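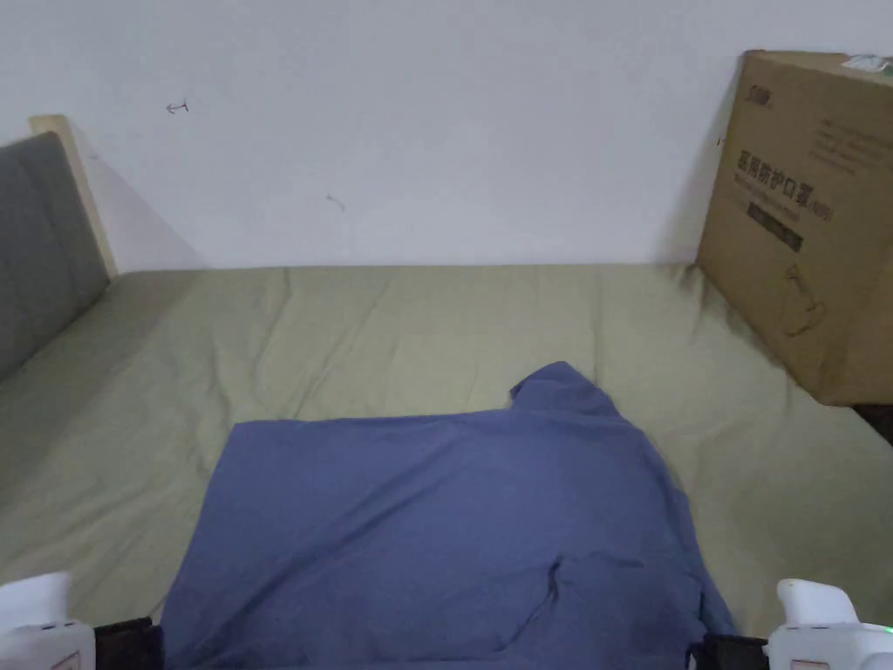 Unit 3 – Housekeeping Operations: Linen and Laundry Management

Course handout. Students should read this unit before the second workshop and bring a copy to class.

3.1 Purpose of the unit

This unit deals with the way a lodging property buys, stores, issues and replaces its linen. It follows the unit on room inspection and assumes that students are familiar with the terms used there. Laundry chemistry is treated separately in Unit 5 and will not be examined here.

By the end of the unit students should be able to explain what is meant by a par level, calculate a linen requirement for a small property, and complete a discard record.

3.2 Par levels

One par of linen is the quantity needed to dress every bed in the property once. A property that holds only one par cannot change a bed until the sheet removed from it has been washed and returned. Most operators therefore hold several. A common arrangement is one par on the beds, one in the laundry and one on the shelf. Properties that send linen to an outside laundry add a further par for items in transit.

Worked case. The Ledesma is a guest house with 37 beds. Each bed takes 2 sheets, one fitted and one flat. One par is therefore 74 sheets. At 3 par the house must hold 222 sheets. If the owner signs a contract with a laundry in Kiltville that collects every other morning, a fourth par is advised, which brings the total to 296.

Students often forget that pillowcases are counted by the pillow and mattress pads by the bed. The two figures should be entered on separate lines of the worksheet.

3.3 Color and fabric

White linen is simple to match when items are replaced, and it may be washed at high temperatures without visible fading. Colored linen hides light staining and may suit the style of a room, but batches bought in different years seldom match. A property that chooses colored sheets should order its full requirement at one time and should keep the dye lot number on file.

Cotton is comfortable and absorbs well but takes longer to dry and needs pressing. Blends of cotton and polyester dry faster and last through more washes. The choice is usually made on the cost per use, found by dividing the purchase price by the expected number of washes, and adding the cost of each wash.

3.4 Storage and issue

Linen should rest on the shelf for a full day after washing before it is used again. Shelves are to be marked by size, and new stock is placed at the bottom of the pile so that all items are used in turn. The linen room is kept locked. Issue is made on a clean-for-soiled basis: the room attendant hands in a count of soiled pieces and receives the same number of clean ones. Any difference is written on the issue slip and signed by both parties.

Guest clothing is never mixed with house linen – it travels in its own bag, with its own ticket, and is returned to the room by the evening of the day it was received. The attendant records the number and type of garments, along with any missing buttons, stains or tears seen at the time of collection.

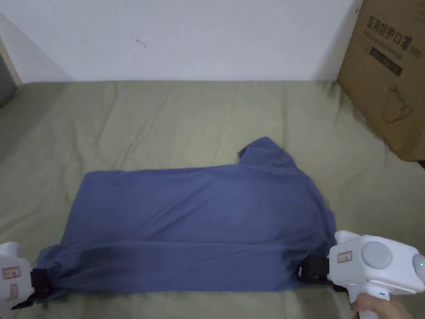 Murray Kerslake has asked that a point be added on the clean-for-soiled rule. In his view it works well in a large hotel but slows the morning in a small one, where the same person may be both issuing and receiving. He would allow a fixed daily issue and a full count at the end of each month. Students may defend either system in the written exercise, provided that they show how losses would be found.

3.5 Discards

Items are withdrawn when they are torn, thin or permanently stained. Each is stamped, entered in the discard book and, where possible, cut down for another use. Sheets become crib sheets or cleaning cloths. The discard book is compared with the stock count every quarter.

3.6 Written exercise

A lodge at Clurkstead holds 1000 towels of one size and uses 250 in a full house. State the par level. Explain whether the lodge should buy more before the summer season, and list the records you would wish to see first.

Answers are to be handed to Imogen Tindall at the start of the second workshop.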